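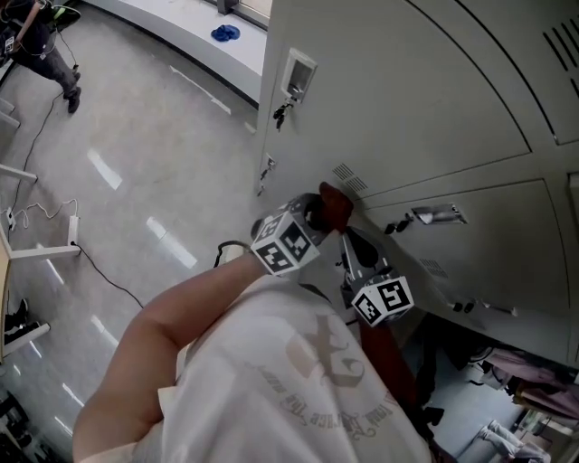 Looking after the Orno grippers: my placement report

I'd better say first that I came into this placement thinking I'd be writing clever software. I spent most of it with a screwdriver, a bag of finger pads and a roll of double-sided tape, and I ended up liking it far more than I expected!

The lab has three Orno hand-held grippers, which people carry about to record everyday jobs like opening lockers and drawers. Benedicta Fiadzo, my supervisor, gave me the one everybody called "the bad one" and told me to get it working properly by the end of September. So this report is about that one gripper – how I set it up, what kept going wrong with it and what I'd do if I had more time.

What was wrong with it

Two things, as far as I could tell. The finger pads were worn shiny at the tips, so they slid off anything smooth. Locker doors were the worst, because there's so little to get hold of and you end up pressing on flat metal and hoping. The second problem took me much longer to find. The tracking would jump sideways by a few millimetres, always in the middle of a recording and never when I was sitting at the bench watching for it (of course).

I blamed the software for nearly a week. Ariel Salazar, who'd been there a year longer than me, finally picked the thing up, gave one of the marker cubes a wiggle and handed it back without saying anything. The cube moved. The mount had a tiny crack underneath, so it shifted a bit whenever the cord tugged on it.

Changing the pads

The old pads come off with a thin blade and a lot of patience. I cleaned the metal underneath, let it dry properly and stuck the new ones on with a clamp overnight. My first pair went on crooked because I was rushing for the bus, so I did them again on the Thursday. We buy the pads from Irnik in bags of 200, and they vary more than you'd think. I now check each one against a straight edge before I fit it.

Fixing the mount and the cord

I printed a new mount with thicker walls and put a dab of thread lock on the screws. Warrick Kerslake in the workshop thought I should glue the cube down as well, but then you can't get at the screws, so I left it. I think he's still a bit cross about that.

For the cord I added a small clip on the body, so if it catches on something the pull goes into the clip and the cube is left alone. It still trails about when you're working low down, and you do have to keep half an eye on it near your feet.

Calibrating and testing

After the repair I ran the Draltow calibration, which means waving the gripper slowly in front of the camera until the program is happy. My arm was not happy. Then I did a long test on the lockers: 322 presses and pulls in all, over two afternoons, taking turns with Larysa Hordiienko. I logged a fault every time a pad slipped or the tracking jumped. Before the repair I'd had 145 faults in the same number of tries. Afterwards I had 3, and all of those were pad slips on one stiff door.

What I'd do next

The pads will wear out again, so I've started a sheet on the wall where you write down when you changed them. Yesenia Carrillo wants the same clip on the other two grippers, and I've left the print files in the Bawa folder for her. I'd also like to try a softer pad with ridges, but the samples hadn't turned up by my last day. If they're in the post tray, please fit them to mine first!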